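Home | Modules | Reading lists | Timetable | Contact

Introduction to Elections and Parties
Handout for session 4: What happens when nobody wins outright
8 Mar 2019

Welcome back, everyone. Last time we looked at how votes get turned into seats, and I promised that this week we would get on to the part most of you signed up for, namely what a country does when the counting is over and no single party has enough seats to govern on its own. Please keep these notes with your reading, as we shall come back to them in July when we do the revision sessions (and I do know how far off that feels!).

Let us start with a made-up assembly, so that none of us gets distracted by the parties we happen to like or loathe. Our assembly sits in the town of Flilberg and has 200 seats. A party needs more than half of those to win a vote if everyone turns up, so the magic number is 101. Write that in the margin, because you will be surprised how often people in essays say 100 and then get themselves into a dreadful muddle over ties.
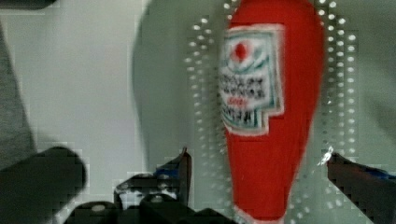
Now, suppose the largest party comes home with 92 seats, the second with 81, and a smaller third party with 27. The newspapers the next morning will all say that the largest party has "won", and in an everyday sense you can see what they mean. It is a lovely thing to be the largest party. But it can't pass a budget by itself if the other two decide to vote against it, and the third party, with barely more than an eighth of the seats, suddenly finds its telephone ringing all day long.

Do the sums yourselves. The first and third parties together have 119, the second and third together have 108, and the first and second together have 173. Any two of the three will do. On paper, then, the small party has just as much bargaining power as the big ones, even though it has far fewer members on the benches. In real life it is rarely quite so even, as the two big parties usually have to think about what their own supporters would put up with, and so may the small one.
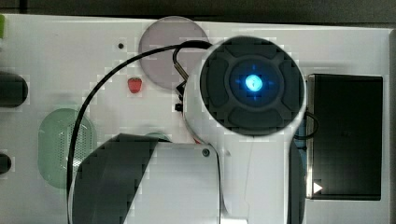 Bargaining of this kind takes up a great deal of time, and a good half of it is never seen by the public at all. The parties send small teams to talk through policy, and then through who gets which department, and then (this is where the tempers go) through who speaks for the government when the partners disagree. It helps to be able to tell at a glance whether talks are still alive. A blue light glowing in the middle of a dark cap, as on the white arm in the picture, at least gives you one clear thing to look at, whereas a coalition negotiation gives you a closed door and a lot of rumours. So when you read accounts of talks, please look for who was in the room, what was written down, and what was only reported afterwards by somebody with a reason to report it.

There are broadly two ways out, and you should be able to explain both of them in plain words. In a full coalition, the partners share the ministries and are all bound by what the cabinet decides. In a looser arrangement, the smaller party stays out of government but promises its support on the budget and on votes of confidence, and is free to go its own way on everything else. The second sounds easier, and for a few months it often is. After that the smaller party's members start asking what precisely they are getting for their trouble. 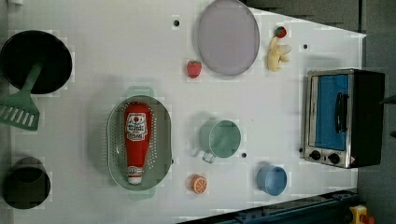

Exit polls and why they wobble

An exit poll asks people how they voted as they leave the polling station. It has one great advantage over an ordinary opinion poll, in that the people being asked really have been to vote. It still has plenty of ways to go wrong. Some voters walk straight past, some would sooner not say, and the stations chosen may not be much like the ones left out.

Then there is the business of turning votes into seats, which we struggled with last week. Go back to our three parties. If the poll gives the largest party anything from 88 to 104 seats, then a majority and a long summer of haggling are both inside the range, and the honest headline would be that we must wait. I have never yet seen that headline, though I live in hope. 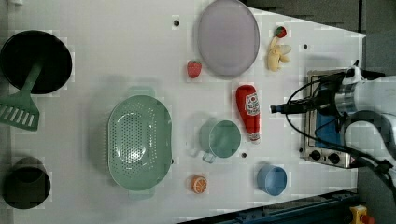 When two polls come out on the same evening and point to different winners, do resist the temptation to average them and carry on. Look first at when each was taken, how many stations were used and how the seats were worked out. Sometimes the two are closer than they look, with the middle figures only a few seats apart and the ranges overlapping nearly all the way along.

For next time, please read the Malhotra booklet as far as the section on minority governments, and have a go at the Rodley worksheet. You need only do the first 2 questions. Bring your workings even if you think they are wrong, as we get far more out of a wrong answer with the sums showing than a right one with nothing beside it. If the Flilberg figures changed so that the third party had 19 seats and the largest had exactly 100, who would you ring first, and what would you offer them?

Related handouts
Session 2: Drawing the boundaries
Session 3: From votes to seats
Session 5: Minority governments and how they last
Jitano case study: a council with no majority
Rodley worksheet: coalition sums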